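4.2 The back of the counter

We turn now to the part of the kitchen our participants had the most to say about, and which we had rather underestimated when we drew up the interview guide: the strip of worktop along the wall, where things that are used every day come to rest and then somehow stay. In the Turkberg households this strip was spoken of with real affection. One woman called it her "morning shelf," although there was no shelf there at all, and several people could tell us the order of the things on it with their eyes closed (we did ask them to try, and they were very good sports about it).

Of the 76 kitchens in the study, 15 kept the makings of hot drinks in a small unit of their own, with a drawer underneath and room on top for whatever was wanted first. Figure 7 shows one such arrangement, with tea bags or similar packets standing in a little wooden tray on top of the organizer and a pair of spice tins beside them. A mug, a carton, a lidded canister and a jar of dry food share the same stretch of counter.
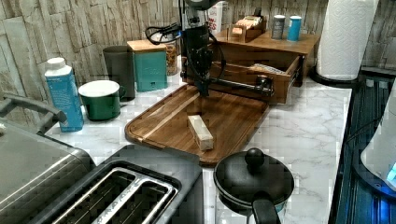 Figure 7. Back of the counter with organizer unit, drawer open; cutting board at the center.

When we asked people how they decided what belonged in the drawer and what belonged on top, most of them began with habit and arrived, a few sentences later, at company. Tea that guests might choose from was kept out where a guest could reach it without asking. The drawer was for the household, and opening somebody else's was felt to be a little forward, even among old friends. Chiến Quan, who carried out the Bạch interviews, heard much the same thing there, though those families were more relaxed about it and tended to tell a visitor to go ahead and look.

The cutting board raises a separate question, one that Kristaps Butkienė takes up in Section 5. Many participants left theirs out all day and worked around it, and they thought of it as part of the counter itself.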